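Février, par Hilde Maes
Imprimer | Envoyer par e-mail

Pull Gullar, col rond, rouge foncé chiné

Retour en stock. Enfin ! Le réassort de Granström est arrivé ce matin, tout est en rayon sauf les plus petites tailles, qui suivront dans un second colis.

Pour ceux qui ne connaissent pas : Gullar, c'est le pull basique de la maison. Manches longues, col rond, poignets resserrés, coupe droite. Se porte sur un t-shirt ou une chemise. Rien de compliqué. Référence 1204 pour l'adulte, 1172 pour la coupe longue (même coloris, quelques centimètres de plus dans le dos).

Coloris : rouge foncé chiné, donc pas uni. Sur écran il tire parfois vers le bordeaux, parfois vers le brique, ça dépend des réglages. Si vous hésitez, demandez un échantillon de maille, on l'envoie par courrier simple.

L'étiquette d'entretien est cousue à l'encolure, côté intérieur. Ne pas la couper trop court, la couture du col est juste derière.
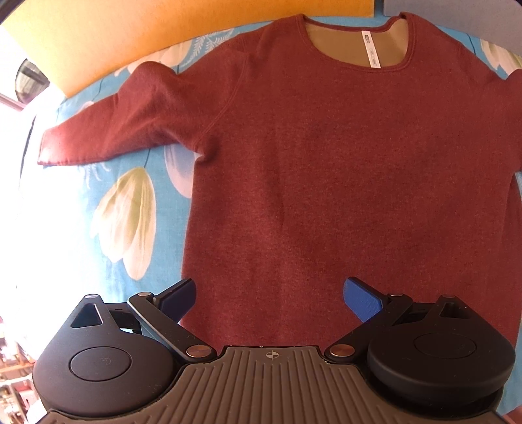 Pliage et rangement

Poser le pull à plat, dos vers le haut. Lisser du col vers le bas avec la main. Rabattre un côté avec sa manche, puis l'autre, puis remonter le bas en deux fois. Sur un lit ou une couette ça marche très bien, pas besoin de table. Pas de cintre : les épaules se déforment.

Entretien

Lavage 30°, programme délicat, à l'envers. Premier lavage séparément, le rouge peut dégorger un peu. Essorage doux. Séchage à plat, jamais au sèche-linge. Fer tiède, si vraiment nécessaire.

Tailles

Du XS au XXL. Taille normalement. Entre 2 tailles, prendre la plus grande. Pour la coupe longue, prendre sa taille habituelle. Le guide complet est dans la fiche Drurkby, mêmes mesures pour les deux modèles.

Questions reçues

Ça gratte ? Un peu au col les premiers jours, ensuite non. Edvin Haugen, à l'atelier, conseille un lavage avant de le porter.

Autres couleurs ? Gris et bleu nuit au printemps, dates pas encore confirmées par Granström.

Échanges : pull non porté, étiquettes en place, dans son sachet d'origine. Joindre le bon de livraison svp, sinon on cherche pendant des heures. Retours à l'attention de Linnea Forsberg, boutique Ungate.

Dernière mise à jour : février, 16 h 40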